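The fault at Flastelham came down to a length of cable. In October the restroom-cleaning cell there stopped in the middle of a brushing cycle with the arm still over the bowl, and it took the Zanetti service desk 46 minutes to clear it. The log showed a force limit at the wrist and nothing else.

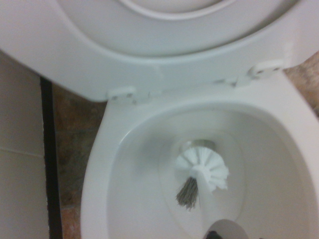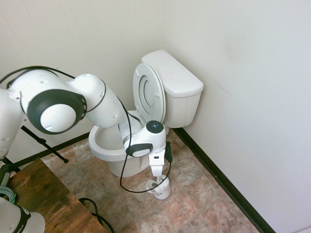 The brush task has two halves, the bowl and the holder, and the wrist turns differently in each. A cable run outside the arm needs slack for both. Slack hangs, and a hanging loop can catch on porcelain. At Flastelham it caught under the rim of the bowl. The controller read the pull as contact between brush and ceramic and backed off along its programmed path, which tightened the loop further. After 2 retries it faulted.

The stop itself worked as designed – the drives held and the brush stayed in the grip. What failed was the recovery routine, written on the assumption that any side load comes from the tool.

Ilango Chacko would not blame the routing. A retry that repeats the same motion after an unexplained force is a software fault, he said, and a clip on the forearm only hides it until the next cable. He wants the first trip to end the cycle, with a person at the cell before the arm moves again.

Tokarz has since shortened the loop and lowered the side-load limit to 8 newtons. The retry count has not been changed.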